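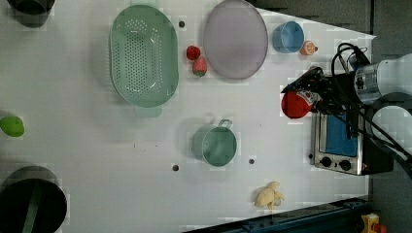 The shared workshop at Doherty reports the following progress on the Lasia tabletop build as of Dec 9, 2025. Mared Sayce rewrote the grasp routine, and the motion log is now limited to 2,048 entries per run.

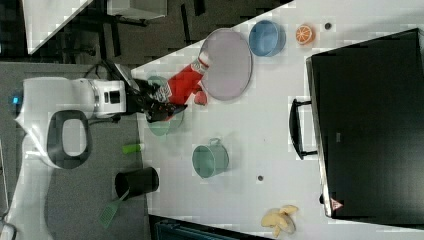
Grip force remains the principal open item. Rigid pieces are handled at a single fixed setting. Soft packaging, such as the red chip bag over the green plate, requires a separate profile, which Eoin Rafferty will maintain. Revised finger pads are on order from Fendus.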